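Section 3. Setting up the dish job

Before you start, let me save you some grief. I've been running the Hadus arm on kitchen chores since August, and people keep asking me if it can do the dishes yet. My answer is still "sort of." It can move a plate to a rack, and on a good day it does that well. It can't scrub, and it can't tell a clean plate from a greasy one. Set it up with that in mind and you'll be a lot happier.

1. Clear the work surface down to one plate and one drying rack. You can add more later, once the easy version works.

2. Fix the rack in place. If it slides even a little, the arm will keep aiming for where it used to be.

3. Open the Ternholm panel and set the grip force to 11. I started at 70 and I don't recommend it – I went through a lot of saucers that week.
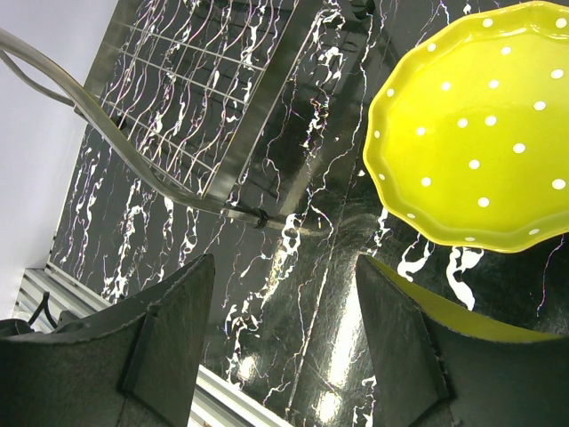
4. Teach the rim height. Bring the fingers down beside the plate by hand, press Save, then do it again from the other side. Plates with a raised rim are the easy ones (there's something to get hold of). Flat ones I still do myself.

Note: Shiny countertops throw back a lot of light. If the arm keeps reaching for a bright spot, turn off the lamp over the counter and run the teach step again.

5. Run 3 slow passes with your hand near the stop button. Zdislava Matoušek wrote the original version of this routine, and she tells everybody to do ten. I've never had the patience!

Caution: Don't use your good china, and don't walk away during the first passes. Keep cables and hoses out of the path between plate and rack.

6. When the slow passes look fine, raise the speed one notch at a time. I stop at the third notch. Yes, it's slower than doing it by hand – bring a coffee.

If you get error 2000, go back to step 2 and check the rack.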